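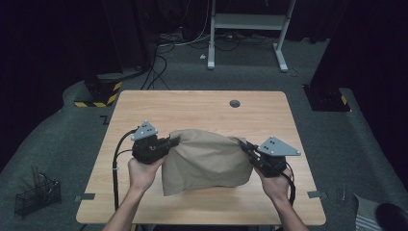

About Us

Welcome, and thank you for stopping by to find out who we are. Jayawardena is a small school of everyday skills in Utstead, and what we teach is the ordinary work of keeping a home: folding, sorting, packing, mending a little, putting things back where they can be found again. We have been asked more than once whether people really need lessons in folding a pair of pants. Well, 2,087 students have come through our courses so far, and a good many of them came back for the next one, so we think the answer is yes!

How we started

The school began with Korkor Bonsu and a pile of laundry. Korkor had spent years running the linen room of a guest house on Groltomine Street, and when it closed she found that friends kept asking her over to help with their closets. She would go for an hour and stay until supper. After a while she rented a room, put up a notice at the library, and opened the door one Tuesday evening to see who would come. Sixteen people did, which was more than there were chairs for, and the ones who stood didn't seem to mind.

Danjuma Nwachukwu was in that first group. He had just moved into his own apartment after a long time in shared houses, and he wanted to know how his grandmother had kept a family of eight in such good order with only two dressers. He stayed on to help with the next course, then to teach it, and these days he runs our packing and paper classes and looks after the timetable as well.

What we teach

Our main course is called Irkach, a name Korkor made up for the household in her practice exercises (the Irkach family owns far too many clothes and never labels a box). It runs over several weeks, and you can join it knowing nothing at all. We begin with clothing, as that is what most people have the most of. Pants come early. You lay them on the table, bring one leg over the other, smooth the cloth out toward the hems, and take hold of the bottom corners before you make the next fold. Elastic waists like to gather and bunch, and we spend a little extra time on them, along with anything else that refuses to lie flat.

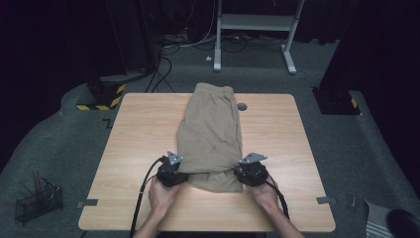
After pants we go on to shirts, sweaters, and the bigger pieces, such as sheets and throws, where it helps to slow down and find your corners first. Korkor likes to say that a large piece of cloth is only a small piece of cloth with more walking in it. We don't hold anyone to one correct method. Some students fold in thirds, some roll, and some have shelves so shallow that they have to invent something of their own, and we are always happy when they show us.

Danjuma's half of the course is about bags, boxes and wrapping. He is very fond of brown paper bags and will tell you about them at length if you let him! He has students open them out, press the creases with the side of the hand, and fold them down again so that they stand in a drawer in a tidy row. A crumpled bag still has plenty of use left in it. It can line a shelf, wrap a dish, or go between layers of sweaters when the seasons change.
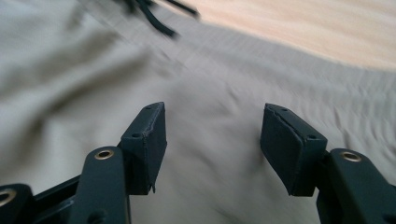 Our rooms

We teach at plain tables with space to spread things out, and we keep the groups small enough that a teacher can stop beside you when a fold goes wrong. Students are welcome to bring their own things from home. In fact we encourage it, as your own stubborn sweater will teach you more than one of ours. If you would rather not carry a bag of laundry across town, the practice cupboard has clothes in most sizes, all of them donated by former students and all of them folded a great many times.

Who comes to us

All kinds of people. We see students leaving home for the first time, new parents, people moving in with a partner or moving a parent in with them, and quite a few who simply like a quiet evening with something to do with their hands. Children may come to the April family sessions with a grown-up.

Come and visit

You don't need to sign up to have a look. Stop in before an evening class, meet Korkor or Danjuma, and sit in on the first half hour if you like. Course dates and fees are on the Classes page, and questions can be left through the contact form, which Danjuma reads every morning with his coffee.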